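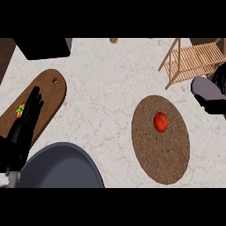 Figure 3. Wooden cutting board on a marble countertop, seen from directly above (rendered).

4. Household spending and the provincial revenue forecast

4.1 Sales tax receipts and the timing problem

The revenue side of a provincial budget rests on a small number of large items. Personal income tax is the largest of these, but it is also the slowest to be known. Final assessments arrive well after the year in which the income was earned, and the figures printed in a spring budget are in large part estimates of estimates. Sales tax is collected monthly and should in principle give the treasury an early reading of the economy. This section asks how much of that early reading survives once refunds, rebates and late filings are taken into account.

We use the monthly remittance file described in Section 3. After the removal of firms with fewer than two filings in a fiscal year, the file holds 2,899 retailers in the home goods, kitchen and furnishing trades. These trades were chosen for two reasons. Their sales rise and fall with housing turnover, and the goods they sell are nearly all taxable, so that changes in the mix of exempt and non-exempt items do little to disturb the series. Groceries were left out for the opposite reason.

The forecast published in each budget assumes that taxable retail sales grow in line with household income. For the years covered here that assumption held fairly well at the provincial level and poorly below it. In the Langlois district, receipts from home goods fell for three quarters in a row while reported household income was still rising. In Skoden the pattern was reversed. Receipts rose sharply in the year after the transfer tax was changed, and income followed only later. A forecast built on the provincial total hides both movements, and they happen to be of similar size.

4.2 Effect of refunds

Remittances are recorded on the date of payment, while refunds are charged to the month in which the claim is approved. A large refund can therefore pull down a month that has nothing to do with the sale in question. We found 114 claims large enough to move the district total by themselves. Most were approved in the last month of the fiscal year, when the backlog is cleared, and this gives March a weak look that has been read more than once as a sign of slowing demand.

Two corrections were tried. The first spreads each refund evenly over the months to which the original filings belong. The second drops refunds altogether and scales the remaining series by the yearly refund rate. The first is more exact but cannot be carried out in real time, as the approval date is not known in advance. The second is cruder and can be run on the day the monthly file is closed. The two corrected series differ little over a full year. Within the year they can part ways for a quarter at a time, mostly in the smaller districts.

The second correction is used in the remainder of the paper. Readers who prefer the first will find the main tables repeated on that basis in Appendix B. The sign of every coefficient is the same. The coefficient on lagged housing turnover is somewhat smaller and is no longer significant for Womo, where the number of filers is low.

4.3 Comparison with the official forecast

The corrected series was used to produce a forecast of yearly sales tax revenue at the end of the second quarter, which is the point at which the province issues its own update. The full procedure was repeated on 3,000 resampled versions of the retailer file in order to obtain the error bands in Table 5.

Over the period as a whole, the corrected series gave a smaller error than the official update in years of falling housing turnover. In years of steady growth the two performed alike, and in one year the official update was clearly better. That was the year of the rate change announced in May, which the treasury knew of and our model did not. We have not adjusted for this, on the view that a forecaster outside government would have faced the same limit.

The gain should not be overstated. Sales tax is one item among several, and an improvement in its forecast does little for the overall balance when resource royalties or federal transfers move in the other direction. The contingency allowance in each budget was larger than the full sales tax error under either method. What the corrected series does offer is an earlier view of which districts are driving the total. The question of whether district detail belongs in the published update is taken up in Section 6.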